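Student projects > Robotics > Equipment planning

Planning the Equipment for a Small Parts Sorting Station
Project report, spring term, Cernurdale Technical School

1. Why we wrote a plan first

Our group wanted to teach a robot arm to put small parts into the pockets of an organizer tray. In the first meeting we made a long shopping list, and our teacher returned it with one question: which of these things do you need in the first month? We could not answer well. So this report is mostly on money and planning, and only a little on the robot.

2. The budget

The school gave us 500 dollars. The arm itself belongs to the school workshop, so we did not have to pay for it. We had to pay for the hand-held gripper, the things on the table and the spare parts.

For the gripper we compared two offers. The Vevham kit came complete, but it would take nearly all of the budget. The Clundik kit was cheaper and came without finger pads, and we had to order the pads separately. We chose Clundik. The delivery of the pads took 3 weeks, and this we had not put in our plan. Next time we will ask for the delivery time before we ask for the price.

3. Trays and table

We thought trays are the easy part. We ordered clear plastic trays from Garg because they were cheap and had dividers inside. Later we understood that clear plastic is difficult for a camera. The walls reflect the light, and where two walls overlap it is not easy to say which one is in front. A solid color would be easier, but a second order was not possible before April. We decided to keep the clear trays and to spend the money on better lamps.

The table is white. This was a free choice, and it helps with dark parts, but shadows of the person working are visible on it. For a next project we would put one lamp on each side and write this in the budget from the start.

4. What we would buy differently

- Order 2 pairs of finger pads at the beginning, not one. The spare pair costs little compared with the waiting.
- Buy one tray of each type and test it before buying the full number.
- Keep a part of the budget closed until the second month. We opened ours too early – on storage boxes.

5. Work at the table

Each work session was planned for the morning, when the workshop is quiet. One student holds the gripper and another prepares the parts.

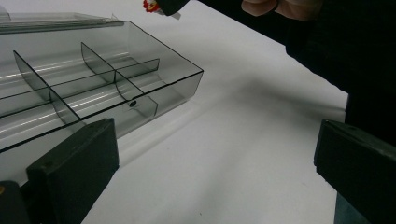 The remaining money is kept for lamps and for one tray in a solid color, and the next group will receive our price list together with this report.

Contact: School workshop office, Cernurdale | © Cernurdale Technical School | Back to top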